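September, late, kitchen table

I have finally walked the Condberg and my legs are ruined and I'm so happy! I want to get it all down before I sleep, because I already know that by tomorrow I'll have the order of things muddled.

Left the hut at first light with Lieselotte Hagedorn, who had packed enough bread for a school trip. The lower path is all beech, very dark still, and we hardly talked until the first clearing. Then the sun came over the ridge and the whole slope went orange, and we both started talking at once. Two roe deer on the far side, heads up. They watched us eat an entire apple each before they left.

The climb is 565 meters from the bridge to the top and I felt every one of them. The stretch above the stream is the bad part (loose stones, no shade, and a false summit that fooled me completely). I sat down on it, took my hat off, and announced we'd made it. Lieselotte just pointed up. There was a lot more mountain.

But the top! You come out between the rocks and there's the valley laid out with the river in it, and the Camenzind farm as small as a matchbox, with its red barn. I could pick out the lane where I learned to ride a bike. We stayed up there for ages. I tried to draw the ridgeline in the little notebook and it looks like a row of bad teeth, but I'm keeping it.

Emil Gruber was already at the spring on the way down, having come up the other side, which he swears is easier. He had cheese. He also had opinions about my boots, which he says are for the city, and he's right, I have a blister on each heel the size of a coin. He told us the spring used to run twice as hard when he was a boy and that his grandmother sent him up for water whenever someone in the house was ill. I cupped my hands and drank till my teeth hurt. Best water I've had in my life!

Notes for next time, while I remember:
- thicker socks, and tape the heels before leaving
- start 25 minutes earlier, to see the sun come up from the clearing
- go up Emil's side and down ours
- less bread (don't tell L.)

Got the bus back at 4 with half the village on it. Slept against the window with my mouth open, I'm told.

Now the bath has run, the boots are on the step, and I've put the notebook drawing up on the fridge where I'll have to look at it. I keep getting up to check the window because you can see the very tip of the Condberg from here if you lean. I've lived in this flat four years and never once leaned.

Glass bottle with a crown cap, silver, pleated all the way around. I've always liked the look of those.

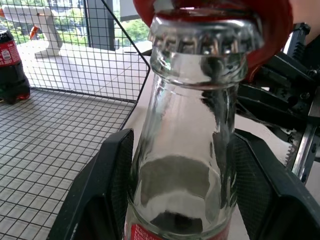 Next morning

Stairs are impossible. I went down to the mailbox backward, holding the rail, and met the neighbor coming up with her shopping. She didn't ask. Taped both heels, had eggs, and looked up the bus times for Emil's side.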